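Split-ticket voting

By Vivek Pandey — Monday
11 shares | 3 comments

Split-ticket voting is when you pick one party for one office and a different party for another, all on the same ballot. I've done it myself in Clostholm, so I'm a little fond of the subject (sorry, editors!).

Two kinds get mixed up a lot. There's the deliberate kind, where a voter wants a mayor and a council that will argue with each other, and there's the accidental kind, where you simply like the person. Kátia Portela, who ran for the Vodlow council 4 times and won on the last try, always put her win down to the second kind.

Some places used to offer a straight-ticket box, one mark for the whole party. Niswood dropped its box 15 years ago and people there still grumble about it — my aunt most of all.

Splitting is easier to spot in small towns, where the precinct totals are short enough to read over breakfast, and I do read them,
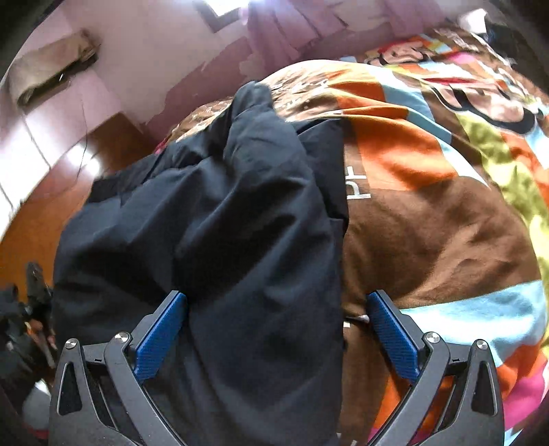
usually with the mayor's column next to the council's so the gaps jump out.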